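# How Does a Robot Arm Know Where the Hole Is?

Putting a peg in a hole sounds like baby stuff, doesn't it? For a robot arm, though, it's a real puzzle, and the part that solves it is the software, the long list of instructions that tells the arm what to do.

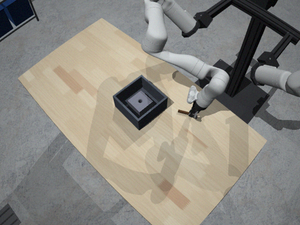 Kotik wants to know why the arm can't just look at the hole and go, the way we do. Good question, Kotik! You have been practicing with your eyes and hands together ever since you were a baby, so you don't notice all the little jobs your brain is doing.

A program called Polta has to do those jobs one at a time. There are 3 big ones:

- **Finding.** Where is the block, and where on top of it is the small round hole?
- **Planning.** Which way should each joint bend so the peg gets there without bumping the walls of the container?
- **Steering.** Is the arm really where the plan says it should be? If it has drifted a tiny bit, nudge it back.

Polta checks its steering 900 times every second (try blinking that fast!).

It gets to practice in a pretend world, too, a table and arms drawn entirely by a computer. In February it did 1461 practice tries there, and a missed hole didn't scratch a thing.

Want to try being the software? Ask a friend to close their eyes and hold a pencil, then guide it into an empty cup using only 10 words.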